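Skuklow Fruit Table: Progress Report for July
Prepared by Rami Zein for Eduardo Aguiar, Plaris Fund

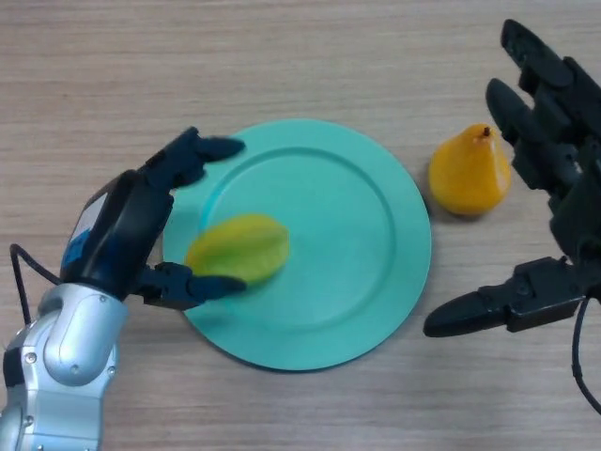 The grant pays for a fruit table at the Skuklow after-school site, open to any child who stays past 3:30. Work on the table itself is finished and we are now in the second part of the plan, which covers unfamiliar fruit and how it is served.

Serving

At the start we put everything out in one large bowl. The children took what was on top, mostly apples, and the rest went soft. We now use flat plates and put out one or two kinds at a time. The teal-green plates have a wide rim, and small children can carry them without tipping the fruit off. A star fruit lies well inside the inner ring. Pears are stood on the tabletop next to the plate until someone asks for one to be cut.

We bought 30 plates from Hakim, which was the number in the budget. Two have been lost. I don't plan to replace them before the fall.

Fruit

Pears are still the easiest thing to serve after apples. Star fruit was new to most of the group. When it was handed out whole, few of the children would try it. When staff cut it across at the table so that they could see the shape of the slices, most took a piece. We will keep cutting it in front of them.

Zivel delivers in the morning, before the building gets warm. There was one late delivery this period and we used fruit from the day before. Star fruit costs more per piece than we estimated in the application. I have made up the difference by ordering fewer grapes, and the total for fruit is still within the line you approved.

Attendance

There are 68 children signed up, compared with a target of 80. The shortfall is nearly all in the older group, who leave early for sports in the summer. I expect some of them back when school starts, but I would not count on reaching 80 from that alone. We have asked the school office to put the sign-up form in the fall packet.

Problems

The wooden tabletop marks easily. Cut fruit left on it makes stains that take some work to get out, so cutting is now done on a board and only whole fruit goes directly on the wood. The tabletop will need another coat of oil before the fall. I would like to move a small amount from the printing line to pay for it and need your approval in writing.

The recipe cards are behind schedule. The text is done in English and the Spanish version is still being checked.

Next period

Staff will add mango and persimmon when Zivel has them at a reasonable price. The recipe cards should go home with the children in the first month of school. I will send the receipts for plates and fruit separately, along with the sign-in sheets.

Rami Zein
Site Coordinator, Skuklow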